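3.2 Collecting demonstrations

All demonstrations were recorded by remote control. The operator moves a pair of small leader arms, and the joint angles are sent to the two follower arms at each control step. Gripper opening is sent on a separate channel. Operators practiced on the Hellham task set before any data was kept. In total we recorded 876 demonstrations over four household tasks, with two operators taking turns.
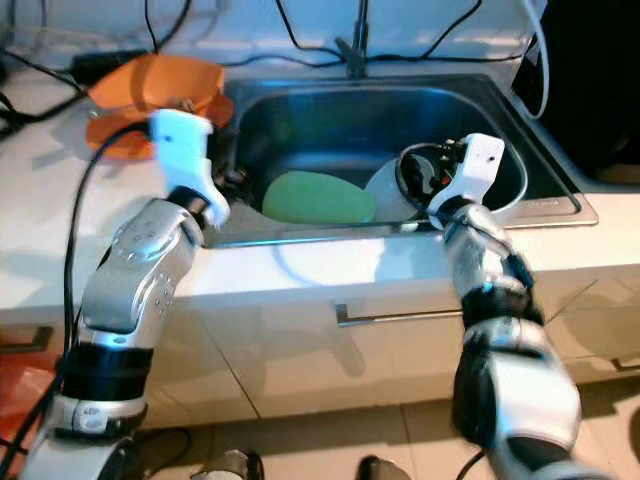
Figure 2. Dishwashing task, seen from the head camera.

Hand guiding was tried first and dropped. Moving both arms by hand put the operator's body between the head camera and the workspace, and the recorded paths were uneven near the end of reach. Remote control removed both problems but gave the operator no sense of contact force. This matters most at the sink, where the plate stands partly upright with the sponge resting against it - a small push on one can shift the other. The right gripper and its cables also hide part of the plate from the head camera, so wrist views were added to the policy input. Following Akpan's labeling rules, a demonstration was discarded if the operator paused for more than nine seconds or if either arm touched the faucet. Discarded runs were kept in a separate set and used only for the failure detection tests in Section 4.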